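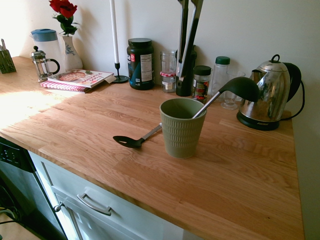

Roker countertop set – data card and house rules

Version of May 29, 2019. Maintainer Evander Crichton. Replaces the old notes file, please delete your copy.

What is in it

Kitchen counter episodes, one fixed view per station, arm doing pick, place and put-back tasks with ordinary utensils. 200 episodes in the main folder, 38 more in held_out. Don't train on held_out. Don't tune on it either, same thing.

Stations are named Mikero and Skolen. Mikero is the oak counter with the sage-green cup, Skolen is the steel one. Kjærgaard station is retired, its files are in archive and the calibration there is wrong, leave them alone.

Folder layout

main – raw video, joint log, one notes file per episode
held_out – same layout
archive – Kjærgaard, read only
rules – this file plus the stop checklist

Rules for anyone recording

Speed limit stays at 100 mm per second near the counter. No exceptions for "just one quick take". If you change it in the config you put it back and write it in the notes.

One person on the stop button, hand on it, not on a phone. The operator does not count as that person. So 2 people minimum, always.

Nobody reaches over the counter while the arm is enabled. Resetting items by hand means arm disabled first, light off, then reach.

Kettle is a prop. Never filled. Cord stays back along the wall and out of the sweep.

Candle is never lit. Glass stays at the back edge. If a task needs glass moved forward, ask Evander first and wear the eye protection.

Clutter is wanted. Don't tidy the back row between takes, the books, tub, jars and vase are part of the set. But don't add knives. Tongs, spoons and ladles are fine.

Utensil starts

Start poses are loose on purpose. A slotted spoon with its head down on the wood and its handle leaning in the cup is a legal start. So is a ladle hooked over the rim. What is not legal: anything hanging past the front edge, or a cup that tips when you let go of it. Check the cup before you enable.

Labels

success, fail, stopped. Stopped means the button was pressed, whatever the reason, even if the task was done by then. Do not relabel a stopped episode as fail to make the log look calmer – we had a few of those in May and they all had to be rewatched.

If you can't tell success from fail, put unsure in the notes and move on. Evander goes through them.

Light

Direct sun on the left part of the counter at Mikero is OK, keep it. Write sun: yes in the notes. Blinds halfway is the worst, stripes all over the wood, either open or shut.

Privacy

No faces, no mail, no screens in view. Product labels are ok. If a person walks in, keep recording till the arm is parked, then move the episode to review. Don't crop it yourself.

Known problems

Gripper log drifts against video in long episodes, over 2 seconds by the end in the worst one. Fix script is coming.
Shiny kettle breaks the depth estimate, holes in the map. Mask it or live with it.
Some notes files say "laddle". Search for both spelings.
Clear bottle and clear glass get merged by the segmenter at Mikero, hand fixed in main, not yet in held_out.

Not for

Claims about safety around people. Nothing here was recorded with a person in reach and it can't tell you anything about that. Also no liquids, no heat.

Changes

Send them to Evander with the episode number and teh rule you think is wrong. Rule changes take effect when this file changes, not when someone says so at the counter.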